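Triltton cell: finger pads, zero check and wrist camera

The Triltton cell at Astatthorpe is a tabletop setup with two arms, a cream work surface and a white curtain at the back. It handles kitchen items for the most part – plates, trays, cups and the like. This page covers the regular service on the gripper fingers and the checks that go with it. Tharushi Kodikara wrote the original checklist, and the notes below follow her order.

The service comes up after every 192 hours of logged arm time, or sooner if the grip starts to slip on smooth metal. Set aside the morning for it. The work on the fingers is short, but the zero check has to be run on both arms and the controller needs a full restart between them.

Before starting, park both arms, press the stop on the pendant and hang the tag on the cell switch. Wipe the fingers down with a lint-free cloth and a little isopropyl alcohol. Don't use the citrus cleaner from the workshop, as it leaves a film that picks up dust and throws off the grip readings for days.

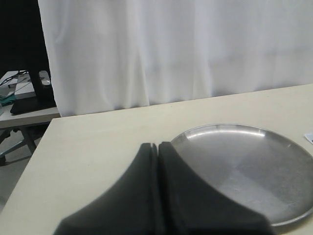 Closing the fingers is the first step of the zero check. Run the close command at the lowest force setting and wait for the position readout to settle. If it drifts by more than 2 counts over a minute, open the gripper fully, close it again and take a second reading. A drift that stays after the second try usually means a mounting screw has backed off. There are two screws in each finger, and both get a dab of medium threadlocker when they go back in.

Tighten the screws a little at a time, going back and forth between them. The fingers will sit slightly crooked if one is run all the way down first, and the tips will then meet before the bases do. A strip of printer paper is a good test. Close the fingers on it at low force and pull – the drag should feel the same at the tip as it does halfway down.

Worn fingers come off as a pair. We tried replacing just the one side in January to save a part, and the new finger was enough out of step with the old one that thin rims rolled out of the grip. Spare pairs come from Tranbridge, in the grey bin on the second shelf. Write the hour count on the bag when you take one, and put the old pair in the same bag with a note of which arm they came from. 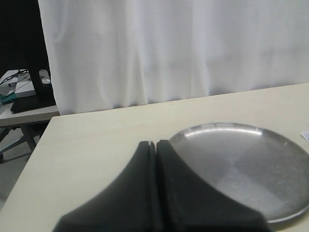

The wrist camera is next. Its bracket takes a knock now and then, and a small shift there shows up as a miss at the tabletop. Check that the bracket is square to the wrist, then check the lens for fingerprints. Use the blower first and the lens tissue second.

With the camera clean, run the Li routine from the service menu. It moves the wrist through a set of poses and compares each view with the stored set. A full pass is 153 poses, and the arm pauses briefly at each one. Stay outside the taped line while it runs. The routine can be stopped partway and picked up again, but the result is better if it goes straight through.

Keep the curtain pulled across while this is going on. The routine does poorly when the background changes from one pose to the next, and people walking past behind the table will set it off. The ceiling lights should be on as well, including the row nearest the door.

If the routine fails, it gives the number of the first bad pose. A failure early in the list is nearly always the bracket. One that comes late is more often the cable at the wrist, which can pull tight at the far end of its travel. Loosen the second clip, give the cable a bit more slack and run it again before you take anything apart. 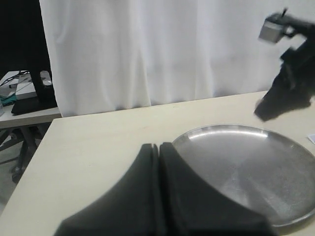 The last check is on shared space, and it needs both arms powered and moving at reduced speed. One arm holds its position with the gripper low while the other is sent through its approach path. Watch the clearance between them for the whole move and keep a hand on the stop. The second arm comes in from the right, over the far edge of the table, and the round metal tray stays down on the near arm's right for this part. Listen as well as look – a dry joint will chatter at reduced speed when it would pass unnoticed at full speed.

Should the two arms come closer than the limit on the cell sheet, the controller will hold them both. Clear the hold from the pendant and jog the second arm back by hand. Do not restart the path from the middle.

When everything passes, save the new zero values under the hour count and print a copy for the binder. Old values stay on the controller for two services and are then overwritten. Take the tag off the switch, put the speed back to normal and run one pick and place with each arm before you hand the cell over.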